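Block Cell Walkaround and Inspection Checklist, with Comments
Cell name: Tak
Location: Moltari shop, back room
Inspection date: 15/01/2023
Checked by: Seon-mi Kwak
Status at end of check: OK to run, two items open

A word before the list. I did this one on a Sunday so that I could take my time and not have anybody waiting on me, and I've written more in the comments than the form really asks for. If you're new to the cell, please do read them. If you've been looking after it for a while, skip to the items marked WATCH or OPEN and you'll be fine. Go in order the first few times. The sections with the power off come first for good reason, and it's a nuisance to shut everything down again when you find a loose cable at the end.

SECTION A. POWER OFF

A1. Main switch off, tag hung on the switch.
OK.
Comment: The tag lives on the hook beside the door. Please put it back there afterward and not in your pocket, which is where I found it in September after a very long search (it was my own pocket, I'm sorry to say).

A2. Arm base bolts tight, paint marks lined up.
OK.
Comment: All the marks still line up. If one has shifted, even by a hair, don't just snug it up and carry on. Back it out, look at the threads, put it back to the torque written on the card inside the cabinet door, and draw a fresh mark in a different color so the next person can tell.

A3. Cable run along the arm: no rubbing, no tight bends, ties in place.
WATCH.
Comment: The second tie up from the base is starting to leave a shiny spot on the sleeve. There's no cut, and I couldn't feel anything through the sleeve when I ran a finger over it. I loosened the tie one notch and slid it along a little. Whoever does the next check, have a good look there with a flashlight before you do anything else.

A4. Emergency stop buttons: clean, twist and release freely, not blocked.
OK.
Comment: Somebody had hung a jacket over the one by the window. I moved the jacket. It's a fine place for a jacket in every other respect, but please use the coat rack.

A5. Cabinet filter.
Replaced.
Comment: It was gray all the way through. The spares are on the bottom shelf, from Nedent, and they only go in one way around, with the arrow pointing into the cabinet. I've put a pencil note on the frame with today's work on it. There are 2 left in the box, so somebody should put in an order soon - I'd rather have too many than be blowing out an old one over the trash can.

SECTION B. POWER ON, ARM NOT MOVING

B1. Start-up with no faults on the screen.
OK.
Comment: It came up clean on the first try. You may get the message about the clock if the cell has been off for a while. Set the clock, clear the message, and write it down on the log sheet anyway.

B2. Each stop button tested, one at a time.
OK.
Comment: Press, check that the screen shows the stop, release, reset, and only then go on to the next one. I know it's tempting to press them all and reset once, but then you've learned nothing about any single button.

B3. Log storage has room for the week.
OK.
Comment: It was 34 percent full. Anything under half is comfortable. The Fonasum logger clears old runs by itself once they've been copied over, so please don't delete things by hand.

SECTION C. TOOL AND WORK SURFACE

C1. Pushing rod: straight, tip smooth, no chips.
OK.
Comment: Roll it on the flat plate before it goes back in, and watch for daylight under it. Then run a cotton ball around the tip. If the cotton snags, so will everything else, and you'll find little scratches on the board by the end of the day. I used the ball from the first aid kit and have replaced it.

C2. Rod seated fully and not turning in its holder.
OK.
Comment: Hold the arm steady with one hand and try to twist the rod with the other, gently. You're feeling for play, and you don't need to prove how strong you are.

C3. Board flat and held down, surface clean.
OK.
Comment: Wipe with the grain using a barely damp cloth, then a dry one. Please, no polish and no spray. The blocks will slide differently after it, and you'll spend the afternoon wondering why yesterday's numbers won't come back. Press on each corner in turn and listen for a click, which means a fastener has worked loose underneath.

C4. Marker on the table: flat, clean, corners not lifting.
OK.
Comment: A fingernail under the edge will tell you. If a corner is up, replace the whole marker and redo the position check in Section D. Gluing down one corner gives you a slight bulge that you can't see but the software can.

C5. Blocks: all present, no cracks, bottoms clean.
OK.
Comment: I wash them in warm water with a drop of dish soap and let them dry on a towel overnight. Check the points of the stars in particular, since they take the knocks. Put cracked ones in the tin and take a spare from the drawer.

SECTION D. MOVING CHECKS

D1. Slow move to home and back, listening for noise.
OK.
Comment: Turn the radio off for this one. I heard the usual soft hum and nothing else. A tick that repeats at the same spot in the move is worth a call to whoever is on duty.

D2. Position check at 4 points on the board.
OK, one point slightly off and corrected.
Comment: The near right point was off by more than I like, so I ran the alignment again and it settled. Do the points in the same order every time so that the sheets can be compared.

D3. Tip height and light push. 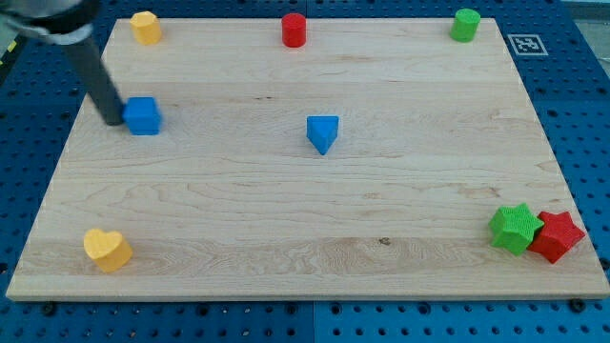

Tip height is the check I'd ask you to be fussiest about, and it's also the one people hurry. Too low and the rod drags on the board, too high and it rides up over the block's edge or tips the block over. Bring it down at the slowest speed with your hand on the stop button, and crouch so your eyes are level with the board. I like to start with the blue cube on the left, with the rod coming down right at its left side, because a flat face tells you more about the push than a star or a heart does. The open wood between it and the blue triangle gives you some room to the right, and the three cylinders along the far edge are well out of the way. Push a short distance, stop, lift, and look at whether the cube has stayed square to the board. If it has turned, do it again before you touch any settings, because the first push after cleaning is often a bit odd. Then try one of the odd shapes.
Result: OK.

D4. Arm stops at the edge limits of the board.
OK.
Comment: Test every side, at slow speed only, with the board cleared first. I mean really cleared, with the blocks in their tray, as they do roll under the cabinet and it's a miserable job fishing them out with a ruler.

D5. Full-speed run, 100 pushes, someone present throughout.
OPEN.
Comment: I didn't start this one. It needs a second person in the room, and I was by myself. Until it's been done and signed, please keep the cell at reduced speed - the limit is already set on the pendant, so all you have to do is leave it alone.

SECTION E. BEFORE YOU LEAVE

E1. Arm parked, rod clear of the board.
OK.

E2. Tools counted back into the drawer.
OPEN.
Comment: The small hex key is missing. I've looked under the table, behind the cabinet and in all my pockets this time. If you borrowed it, just drop it back in the drawer, no questions asked. I've put my own in its place for now, with a bit of green tape around it, and I would like that one back someday.

E3. Log sheet filled in and signed.
OK. S. Kwak

Open items to carry over: D5, E2. Watch item: A3.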